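2 December 2019

I've been waiting to write this one up since September, and now I'm allowed to: Skestance is getting a remake! If you grew up anywhere near Sandon you probably saw the original on a library tape, the one where a lighthouse keeper's daughter takes in a stray sheepdog and the whole village ends up arguing over whose dog it is. I must have watched it a dozen times. My sister can still do the harbor speech from memory, with the accent and everything.

The new version has been written by Vinh Văn, who told me over the phone that he kept the dog, the lighthouse and the argument and changed pretty much all the rest. The story has moved to a river town called Gravden, the keeper is now a retired ferry pilot, and the daughter is grown up with a kid of her own. "I didn't want to trace over the old one," he said. "I love it too much, and I'd only have noticed the wobbly lines."

Leonilde Bettencourt plays the daughter. I'll admit I squeaked a bit when I heard that, since I saw her on stage two winters ago in a very small play about a very long bus ride and came out wondering why she wasn't in everything. She's been learning to steer a flat-bottomed boat for the part and says she has hit the same mooring post 5 times (the post is fine, she says, and the boat has been repainted). 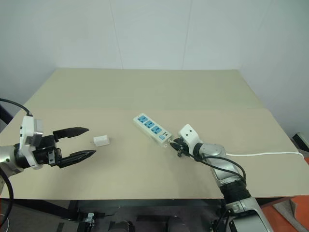
Then there's the dog. His name is Chu, he's a shaggy gray and white mix with one ear that stands up, and he was picked from 92 dogs who came to an open call in the Sandon community hall. I was there for an hour of it and I have never heard noise like that indoors. Vinh says they'd more or less settled on a very polished border collie when Chu walked in, ignored everyone, and went to sleep on the director's coat. He had the job by dinnertime.

Filming starts in the spring, mostly along the river, with a few days back at the old lighthouse for the opening. They also need 300 extras for the big village meeting, and yes, I've put my name down. You don't need any acting experience, but you do need to bring your own raincoat, and nothing bright yellow please, as that's the color the lead wears all the way through. Sign-up sheets are at the library front desk and at the bakery on Mill Street. Kids are welcome if a grown-up stays with them.

What I couldn't get out of anyone is whether the original ending survives. I asked Vinh twice. The first time he laughed, and the second time he told me about the weather. Leonilde was a little more helpful and said that she cried when she read the last page, but she also said she cries at seed catalogs, so make of that what you will.

If you want to catch up before then, the library is showing the original in the upstairs room next week, free, with tea. They only have the one copy and it skips a little during the storm. A bigger screening is planned once the new film is finished, in the park if the weather holds, and they're hoping to fit 1,000 people on the grass. I'll post the date here as soon as they give me one, and I'll be the one near the front with the blanket and too many sandwiches.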